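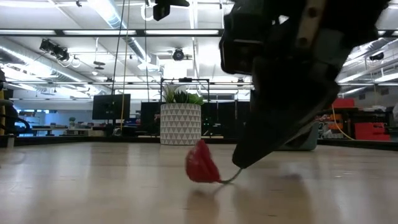
Gripper finger and the artificial rose on the bench, grasp comparison, May.

Minutes of the gripper comparison meeting, May

Present: Stanisława Pietrzak (chair), Santosh Mishra, Jarmila Trnka, Dinesh Hegde (minutes)
Excused: Sławomir Urbańczyk (sent comments in writing, see item 4)
Start: 9:30

1. Minutes of the previous meeting

Accepted with one correction. In item 3 the word "controller" should be "controller firmware". Dinesh will correct the file on the shared drive.

2. Status of the trials

Santosh reported on the comparison between the Jirnero fingers and the Onell fingers. Both sets were tested on the same arm and with the same controller settings, as we agreed last time. The log now contains 1064 grasp attempts. Attempts which were stopped by the operator before the fingers closed are also in this number, and Jarmila asked that they get their own label. Santosh agreed, but he said that for the older entries he must look at the recordings one by one, and this will take time.

The rigid objects (blocks, cups, the short tube) make no difficulty for either set. Stanisława proposed to stop testing these and to use the remaining bench time for the soft and thin objects. All agreed.

The artificial rose stays the most difficult object. When it lies on its side, the stem is very close to the table, and the finger must come down almost to the wood before it can get under or around it. With the Jirnero fingers the tip is blunt and it often pushes the stem away before closing. With the Onell fingers the tip is thinner and goes under the stem more easily, but it bends if the arm comes down a little too far. Santosh has one Onell finger with a small permanent bend already. He asked if this finger should be replaced now or at the end. Decision: replace now, keep the bent one in a marked bag, and write in the log from which attempt the new finger is used.

Jarmila asked if grasping by the bloom should count as a success. The petals press together and the rose comes up, but it hangs in a different way each time and cannot be placed well. After some discussion it was decided that a bloom grasp counts as "lifted" and not as "success". The report will show the two columns separately.

3. Cameras

Jarmila presented the problem with reflections. The tabletop is glossy, and the red of the bloom is reflected directly under the object. The segmentation takes the reflection as part of the rose in many of the images, so the estimated height comes out too low. This is dangerous mostly for the Onell fingers, for the reason given in item 2.

Three possibilities were discussed:

– a matte mat over the work area. Cheap, but the friction is not the same as on the wood, and the older attempts cannot be compared with the new ones.
– a polarizing filter on the camera beside the bench. Jarmila expects it helps with the ceiling lights, but she is not sure about the reflection of the object itself.
– to use only the ceiling cameras for the height estimate. Dinesh does not like this option. The arm covers the object from above exactly in the last part of the movement.

Decision: Jarmila tries the filter first. The mat is used only if the filter brings nothing, and in this case a part of the older attempts must be repeated on the mat.

Also under this item: the focus of the side camera is set further back than the finger, so the finger in front is soft in the recordings. For judging contact this is not good. Jarmila will set the focus nearer and fix the ring with tape. The plant can stay where it is. Stanisława wants to keep a background with leaves and frames, as the customer has no plain wall either.

4. Controller

Sławomir's comments were read by Stanisława. He has compared the present controller with the Thoroddsen unit which we have on loan. With the Thoroddsen unit the delay between the stop command and the stop of the arm was shorter in all his tests, and the largest delay he saw with the present controller was up to 115 ms. He writes that this can explain a part of the cases where the tip touches the table. He recommends to repeat the rose attempts with the Thoroddsen unit before any decision about fingers is made.

Santosh was against changing the controller in the middle of the series. Dinesh suggested a small separate series, with its own log file, both finger sets, rose only. This was accepted. The unit must go back at the end of the month, therefore this series has priority on the bench.

Open question: it is not clear if the force limit has the same meaning in the two controllers. Sławomir is asked to check the manual and to write the answer in the shared document, not only by e-mail.

5. Report for Cinoron

Cinoron asked for a short intermediate report. Stanisława will write it, two pages, without a recommendation at this stage. Santosh provides the table, Jarmila one paragraph about the reflections. Dinesh asked that the bent finger is mentioned also. Agreed.

6. Actions

Santosh – replace the bent finger, label the stopped attempts, prepare the table
Jarmila – filter test, side camera focus, paragraph for the report
Sławomir – force limit question, connect the Thoroddsen unit
Dinesh – correct the previous minutes, open the new log file
Stanisława – intermediate report

7. Other

Next meeting at the same time, in the lab and not in the meeting room, so that the bent finger can be looked at.

End: 10:40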